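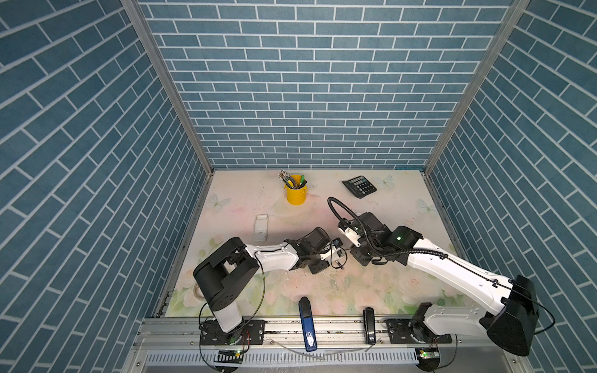 Two-arm cell, both bases on the front rail, boards underneath.

tormod_k wrote:
Latest on our cell. The right arm drifts at the wrist after 85 cycles, so Koyama support told us to re-home both arms at every shift start. I'm not convinced. Re-homing hides drift, it doesn't fix it. Before I sign off on that I want the base bolts checked and the rail cleaned. There is dust all along the grooves.

psalazar wrote:
Dust in the grooves won't move a wrist. Look at the hose. If it arcs up and over like that it pulls on the last joint whenever the arm reaches for the middle. We had the same thing at Kondby and a longer hose cured it.
- Precious Salazar

tormod_k wrote:
Cured it for how long? I've read "cured" in this forum before, usually a week ahead of the next post. The green light on the wrist doesn't tell me much either. It was green on the bad runs too. 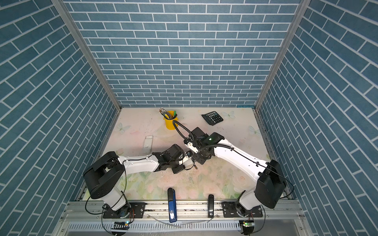

I'll try the hose, but one change at a time, and 169 cycles before I believe any of it. Re-homing stays off until then.

rail_rat wrote:
Disagree on leaving it off. With the grippers meeting that close, 8 mm of drift is a broken finger. Home them, log the offset each time, and you get your drift numbers anyway.

tormod_k wrote:
Fair, if the log is any good. Ours rounds the offset - I'll check by how much.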